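Okay, slide four, and I'll slow down a bit. We've got 3454 examples so far from the Hillmont site, and my favorite thing about them is how messy they are! Every one comes from the small cameras by the hand, so the model learns from the same view it gets when it has to do the job.
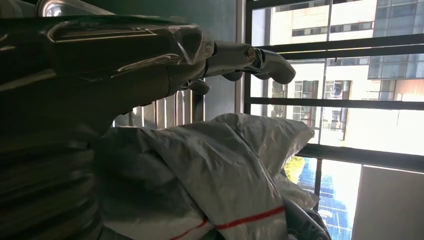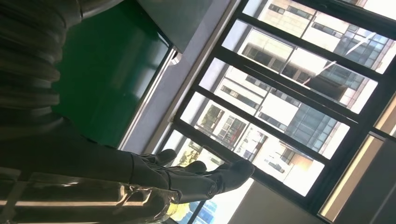 Fingers against a bright window, both times.

Wondimu Dinsa
Data Collection Lead, Prosovo

So, daylight. (Pause here, let people look.) My first instinct was to throw out anything with washed-out glass behind the hand - I'm glad I didn't. We trained once without those examples and the model got lost as soon as it faced a window. Now we keep them, and we tag them for glare.

Next bit is tagging. Five labels, that's all. We started with 21 and people kept picking different ones for the same clip, which drove me up the wall - ask me about it at the break.

If there's time, show the Tikkanen clips. If not, skip to slide seven and take questions.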